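ばちで太鼓を叩くデータを集める 2025年8月

先週から、双腕アームに小さな太鼓を叩かせるための教示データを集めている。学習させるのは模倣学習のモデルで、人が遠隔操作でアームを動かし、そのときの関節角とカメラ映像をまとめて記録する。やっていることは単純で、ばちを拾う、太鼓の上まで運ぶ、叩く、戻す。これを一本のエピソードとして保存する。

目標は1050本。今日の作業が終わった時点で114本になった。先は長い。

今回の課題で一番時間を取られているのは、叩くところよりもばちを拾うところだ。細くて丸いので、つかむ位置が少しずれると指の間で回ってしまう。回ったまま持ち上げると先端の向きが変わり、そのあとの軌道が全部ずれる。操作者は見て直せるが、直し方が人によって違うので、データとしてはばらつく。最初は失敗扱いで捨てていたが、途中から直す動作も含めて残すことにした。持ち直しが入ったエピソードには別のタグを付けてある。 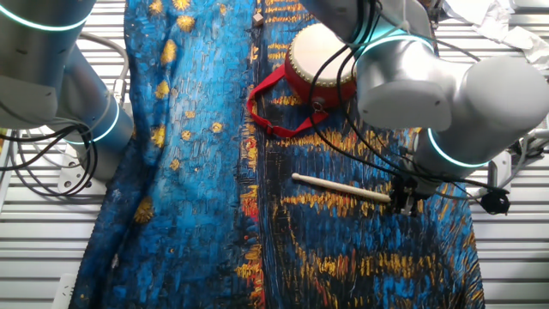
右アームでばちを持ったところ。左アームは待機。

持つ位置は端のほうに統一した。中央寄りを持つと安定はするものの、叩くときに手首が太鼓に近づきすぎる。Sonasachの古い手順書では中央を持つことになっていて、最初の一日はそれに従って集めた。その分の32本は別フォルダに移し、今のところ学習には使わない予定だ。

下に敷く布は柄の細かいものを選んだ。油絵風のプリントで、青と黄色の筆跡がびっしり入っている。無地の布だけで集めたモデルは、背景が変わると急に対象を見失うことがある。前回Gistportの課題でそれをやってしまい、白い机の上では動くのに柄物の上ではまるで動かないモデルができた。今回は布を何種類か用意して、決まった本数ごとに取り替える。しわもわざわざ伸ばさない。毎回きれいに張り直していると、それだけで日が暮れる。

手首カメラの映像は記録のたびに確認している。固定カメラだけだと、ばちと指の位置関係がアームの陰に入って見えない場面がある。手首側なら、つかむ直前の位置合わせがよくわかる。そのかわり視野が狭く、太鼓は全体が入らないことも多い。どちらか一方で足りるかどうかは、あとで入力を減らして比べるつもりでいる。
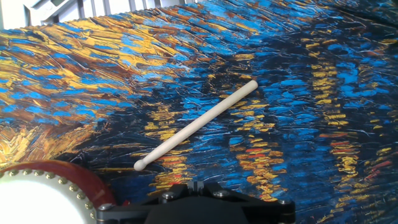

Siamak Rashtiからは、手首カメラの露出は固定したほうがいいと言われた。自動のままだと、白いものが視野に入るたびに周りの明るさが変わり、同じ動作でも別の見え方として記録されてしまう、という指摘だった。もう一つ、布を替える順番を操作者の交代と重ねないように、とも言っていた。重なると、布の違いなのか人の違いなのか、あとから切り分けられなくなる。

順番のほうはすぐに直した。操作者は私とYoshidaさんの2人なので、一枚の布につき両方が同じ本数をやる。露出は次の回から固定に切り替える。すでに集めた分をどうするかはまだ決めていない。明るさを変えた画像を学習時に混ぜれば吸収できる気もするし、できなければ撮り直す。

開始位置の振り方についても書いておく。ばちの向きと太鼓の位置は、エピソードごとに手で変えている。最初は適当に置いていたが、記録を並べてみると同じような配置に偏っていた。人が適当に置くと、置きやすい場所に寄る。今は乱数で出した位置と角度を画面に表示して、それに合わせて置いている。手間は増えたが、分布はだいぶ平らになった。

太鼓のひもは結ばずに、広げたままにしてある。本番の環境でもきちんとまとまっている保証がないからだ。小さな木のブロックも布の上に置いている。課題とは関係のない物で、これには触らずに済ませるのが正解になる。

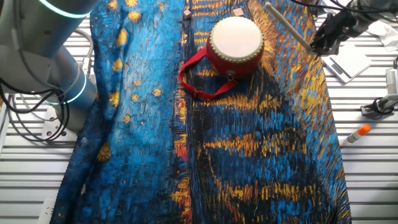 ばちを持ち上げた状態。奥に木のブロックが2つ。

記録の名前の付け方も途中で変えた。日付と通し番号だけだと、あとで検索するときに困る。いまは布の番号、操作者、持ち直しの有無をファイル名に入れている。古い分はスクリプトで付け直したが、持ち直しの有無だけは映像を見ないとわからず、結局全部見返した。早送りでも半日かかった。

もう一つ困っているのが、叩いたかどうかの判定だ。映像では、ばちの先が膜に触れたのか、すぐ上で止まったのか区別しにくい。マイクを一本足して、音の立ち上がりで自動的に印を付ける方法を試している。アームの動作音が入るので、しきい値はまだ調整中。当面は操作者がペダルを踏んで印を付け、音の記録と突き合わせる。

Stestelholmの集まりで話すのが12月なので、それまでに一度は学習を回して結果を出したい。次は布を替えて、続きを集める。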